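Progress report to Skindus: upkeep of the Rando handling cell
March 4, 2025

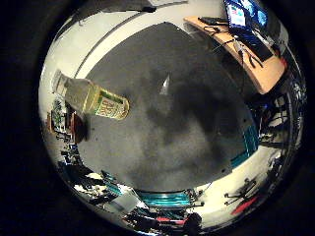 It has been a very good stretch for the cell, and I'm happy to say that most of what we promised in October is now in place. The wrist camera has a new bracket with a proper locking screw, and calibration is down to 4 poses per check. Muammer Tatlı rewrote the routine so that anyone on the team can run it before the first job of the day. It's so much nicer to use!

We also replaced the wrist cable. The old one had started to drop signals at full reach, and after re-routing it with a longer loop we ran 2000 cycles without a single fault – a first for this arm. Joint three still has a little play. Dradex has quoted 900 dollars for the bearing kit, which fits within the maintenance line.

Gripper pads are now swapped every 3000 picks, and the counter is logged automatically. Bottles were our worst item last fall, mostly from slipping as the pads wore smooth, so we are keen to see what the new schedule does for them.

Still open: the spare controller from Dağdelen has not shipped, and the backup of the arm settings needs a second storage location. I'd like to order the bearing kit this month and would be glad of your approval.

Aicha Alaoui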